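Another grasping number I don't quite believe

Trinity Ambrose sent me the Skimau write-up in July with the subject line "you'll hate this," and she was mostly right. The claim is that a policy trained on 56 demonstrations per object can pick up things it has never seen, as long as they are "similar in kind." I would love to know what kind a pickle is.

So I tried it on our own bench. We run the Kulard setup, which is close enough to theirs that I don't want to hear about hardware differences. I kept my objects boring: toy food, plus a roll of tape for when I felt mean.
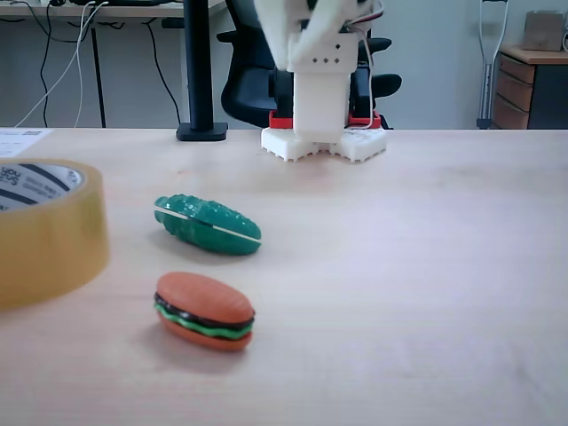
Toy burger, toy pickle, packing tape, and the white gripper at the back of the table.

My success rate came out at 39 percent. The paper's is a lot higher, and I think I know where the gap comes from. Their test objects sit well apart, on a plain surface, and the policy gets 2 attempts before a trial counts as a failure. That last part is in a footnote. Take the second attempt away and the headline result starts to look like the older Omix baseline, which everyone had agreed to stop talking about.

Verna Yazzie thinks I'm being unfair. Her point is that a retry is a perfectly good behavior if the robot knows it missed. Fine - but I see no sign in their method that it knows. It runs the whole thing again from the start, whether or not the first try came close.

I also can't rule out that I botched the fine-tuning. My learning rate was a guess, and I only ran one seed. Verna is going to repeat it with the Quintanilla checkpoint and her own settings, single attempt only, and I'll post her numbers next to mine even if they make me look bad.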